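Workshop notebook – packing bench
Nov 13, 2023

Spent the morning on the gap behind the white top again. The plan that came over from the Flisden side says to fill it with whatever soft stuff we have, sorted by color, and call it storage. I was told this would "solve two problems at once." I have heard that about most of the things I later had to unscrew.

Starting point, for whoever reads this next. The white surface does not sit tight against the gray part behind it. Small things roll back there and stay there. The Foley notes call the gap a design feature. I think somebody measured wrong and then wrote the notes.

What the plan claims:

The soft pieces stop small items from dropping in. Plausible.

They stay put without glue or a strip. Doubtful.

Keeping the colors apart makes it quicker to find a given size, with each color standing for one size. Very doubtful, see further down.

The whole job takes 10 minutes. No.

Before touching anything I wiped the top and ran a cloth on a ruler down the gap. Two washers, a pencil stub, a lot of gray fluff. The fluff matters more than the washers, as I found out in February when we tried the felt strip. Felt picked up everything and let go of nothing, and it took longer to clean than the gap ever did. I would like it on record that I said so then.

Packed from the top end down. First try I pressed the pieces in hard and they crept back out while I was putting the bin away. Second try I left them a bit slack and used the side of my hand, no tool. Better. The Wanis sheet says to use a flat stick, but the stick pushes one piece under the next and then you have a lump that rides up. Tried it twice to be fair to the sheet. Same lump both times.
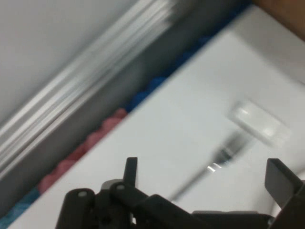

Gap behind the white top, color order: blue, then pink to red, then teal at the low corner.

On the sizes. I pulled 18 pieces from the bag marked as all one size and laid them against the ruler. They are not all one size. Most are close, a few are clearly fatter, and one looks like two that never got separated. So the color tells you which bag a piece came out of and very little else. If we are going to keep the color order I would rather we said it was for looks. I have no objection to looks. I object to a label on the wall saying "blue = small" when it is only sometimes true.

There was also some talk about the red ones being firmer. I squeezed a few of each with my eyes shut and could not tell. Somebody else should try it who doesn't already have an opinion.

Test, such as it was. Rolled 40 beads from the front of the top toward the back, one at a time, same spot each time as near as I could manage. 12 still ended up down among the soft pieces. The rest stopped against them or came back. Before packing, I never did a proper count, so I can't say how big the improvement is, and neither can the person who already wrote "big improvement" on the board. I have put a question mark after it.

The beads that went in were easy to pick out again, I will give it that. With the bare gap you need the ruler and some patience.

Where they went in: mostly at the joins between one color and the next. That makes sense to me. Nobody packing by color wants to mix at the border, so you stop a little short on both sides and leave a thin spot. If we just mixed the bags and packed straight through, the thin spots might go away. This would annoy the people who like the order. Worth trying anyway, on a quiet day.

Cost: nothing so far, we had the bags. The Fadent price list has a shaped filler strip that is meant for this kind of gap, but it comes in fixed lengths and I don't trust the stated depth. If anyone orders one, order one. Please do not order a box.

Things I still don't know:

Whether the pieces stay in when the top gets leaned on all day. Today it was just me, and I was being careful, which is no kind of test.

How bad the dust gets in a month. My guess is as bad as the felt, only easier to throw out.

Whether moving the top back would close the gap and make all of this pointless. I asked. The answer was that it can't be moved. I looked underneath and I don't see why not – two screws a side, and the slots look longer than they need to be. Leaving that for now, I had already put the good driver away.

To do: take the "blue = small" label down or fix it. Repeat the bead count with mixed colors. Do an actual count with the gap empty, before anybody repacks it. Check the joins on Friday and write down what has crept up, even if nothing has.

Washers are in the tin. Pencil stub thrown out.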